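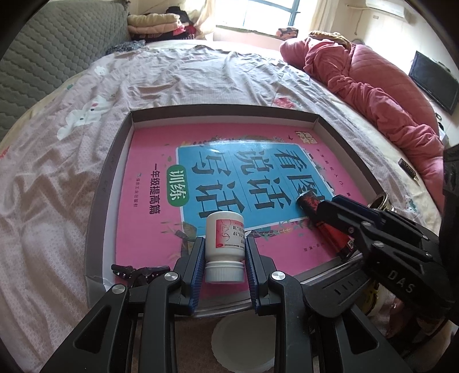
Figure 2. Two grippers over a tray, one with a small white bottle between its fingers.

4.2 Recording a tray task

In the Pevholm method, both grippers are used in every episode, and the wrist view is the only input for training.

1. Put the tray on the bed or table where you will work. Soft surfaces are allowed.
2. Place the objects in the tray – a flat book, a small bottle and a thin object make a good set.
3. Start both grippers together and wait 2 seconds before the first movement.
4. Close the fingers slowly, until the pads touch the object on both sides.
5. Record 44 episodes, then change the layout.

Note: In our tests, 34 layouts gave a better policy than many repeats of the same one.

Caution: Do not put a finger between the pads while the gripper closes.

Questions about this section go to Siobhán Geraghty.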